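Pig unit diary: perimeter, weights, feed store
Jul 23, 2025

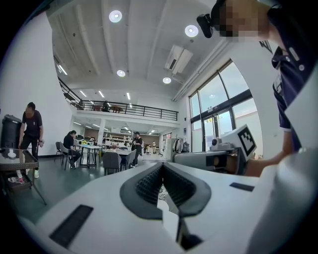 Perimeter first, before the heat. The outer fence at Herkero is 2,730 metres by the wheel, which is longer than the figure on the plan, and I have corrected the plan in pencil. The mesh is sound on the north and east sides. On the south side the skirt has lifted in two places where the ground has dried out and shrunk away from the pegs. A young boar would have its nose under either of them in a minute. I pegged both down again and marked the posts with yellow tape. The dirty side and clean side rule is being kept better than it was in spring, with one gap: it says nothing on shirts. It covers boots, overalls and phones, so a navy polo with white piping down the collar and placket, the kind of thing people put on for indoor work, can go straight through under an overall without breaking any rule as written. I have redrafted paragraph four to read "all outer and inner clothing above the waist", and a clean T-shirt is to be kept in each locker.

Boot dip changed at the main gate and at the loading bay. The gate dip was cloudy and the test strip was well under strength. The one at the loading bay was acceptable but I changed it as well to keep the two on the same day. Lid hinge on the gate dip is bent. Rain gets in, dilutes it, and the strip reading means very little after that. Hinge ordered.

Boar sign outside the fence: rooting along the stream, fresh, in the same strip as last week. No droppings close to the mesh. The camera on the stream post had a flat battery again. Second time this month with rechargeable cells, so I have gone back to lithium. No carcasses seen or reported. The Trarnance side of the valley had maize sown late and it is now tall enough to hold animals through the day, which probably accounts for the movement. I expect it to get worse until the maize comes off and to stop fairly suddenly afterwards.

Rang Emiliano Ibarra at Cordeiro to ask what they are doing about their shared track. They have a gate across it but it is only shut at night. He would like to put in a cattle grid. I said that a grid does very little for pigs unless it is wide, and that a self-closing gate with a solid lower panel costs less. He will measure the opening. He also asked whether we still take their straw. We do, but it now has to stand in the barn for 90 days before it is used as bedding, and I told him so. He was not pleased, as it means finding room for the whole lot at once.

Weights. Grower house two was put through the scale in the afternoon. Pen total 2,429 kg against 2,541 kg in the pen next to it, same age, same number of pigs. The difference is too large for the scale, which I checked with the test weights before and after. The drinker flow in the lighter pen was low at both nipples. Took them out, found grit in the filters, cleaned and refitted, flow now normal. Will weigh both again in a fortnight before touching the ration.

No fever, no skin reddening, no sudden deaths. Two coughing in house three, both eating. One lame sow, left hind, an old injury, moved to the straw pen. Blood samples from last week came back negative for swine fever. Filed under the date of sampling, as the last lot were filed by date of result and took me half an hour to find.

Feed store. Sirnine delivered in the afternoon and the driver stayed in the cab, as asked. 1,038 kg on the ticket for the small silo. Tiago Arruda signed for it and washed down the hose coupling before it was connected. He has also written out the delivery routine in Portuguese for the two new starters. I read it against the English one and found a single difference: his version has the wheels sprayed on the way out as well as on the way in. His is better. English copy to be changed to match.

Kitchen waste: found half a ham sandwich in the bin by the workshop, on the clean side. Spoke to everyone at the tea break, no names. The bin has been moved outside the gate.

To do: hinge, lithium cells, second roll of yellow tape, paragraph four printed and put up in both changing rooms. Ask the fencing firm for a price on burying the south skirt to 40 cm. They are booked up until November, so the pegs will have to hold until then. Walk the south side every other morning.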